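Kitchen Table Talk > Tools and Prep

Thread: Brown paper on the table for prep, yes or no?

rieger_pans
I've started covering the whole table in brown paper before I do any prep. Board goes on top, eggs and lemons next to it, and when I'm finished the paper gets rolled up and goes out. My sister says it's a waste and that a wipe-down does the same job. I do a lot of lemons in May for the cordial and the juice gets into everything, so I like the paper. Does anyone else do it? Lemon slices on the board, the rest of the stuff on the paper.
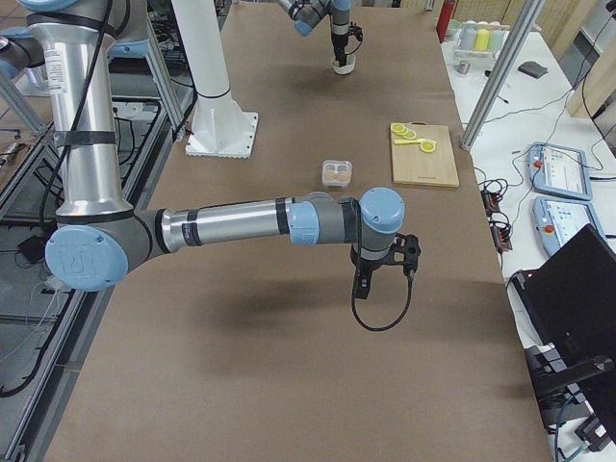 Zisance, May

That's the setup. I keep the board clear of everything except the lemons and whatever I'm cutting with.

Vlastimil Kuruc
I used paper for years at the restaurant and gave it up at home. It slides. If you do use it, tape the corners down and put a damp cloth under the board. A board moving around on paper is how people get cut.

neneo_cook
A damp cloth on paper gives you wet paper and then it tears. I've tried it. A rubber mat works better, or a heavier board.

rieger_pans
Mine hasn't moved so far, but I'm not leaning on it much. It's a light wood board with a metal handle on one short end, so it hangs up after. The part I go back and forth on is the eggs. I leave them in the carton with the lid open until I need them, and the bowl goes on the other side of the board.
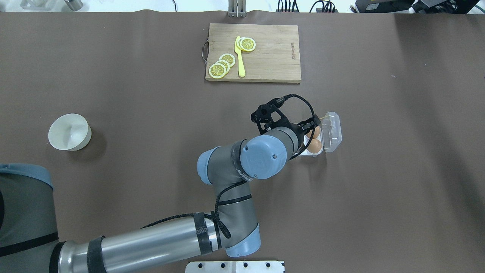 I crack on the rim of the bowl, over the bowl. If I crack on the board I get egg in the lemons, and then the slices are no good for the jar.

plainoven
Crack them on a flat surface. The rim pushes bits of shell into the egg. I'd also take the carton off the table once the eggs are out.

Vlastimil Kuruc
Agree on the flat surface. Don't agree about the carton. Where else are the shells going to go?

plainoven
In the trash. Shells back in the carton is how you end up picking up an empty one on Monday morning and thinking you have breakfast.

neneo_cook
I put them back in the carton too. Never had a problem.

Back to the paper – what do you pay for a roll?

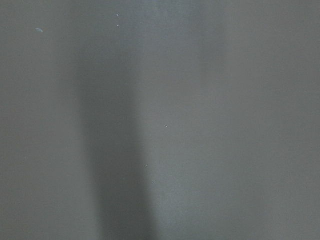

I get the Arkon one and it lasts me 3 months, but I only cover the end of the table where I work. Doing the full length seems like a lot for a few lemons.

rieger_pans
I don't remember the price. I do the full length because the bowl and the eggs end up all over the place otherwise. Last batch I tried only 2 feet of it and had juice on the bare table anyway.

Order I work in, if it helps: slice the lemons first, leave them on the board, then get to the eggs.
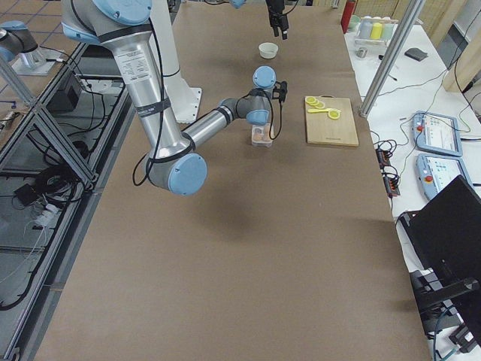 I used to do the eggs first and the bowl was always in my way. With the lemons done I can slide the bowl over wherever I want it.

plainoven
Fair enough. I still think a tray would do the same thing and you could wash it.

Vlastimil Kuruc
A tray is too small for a board that size. Tape the corners and carry on.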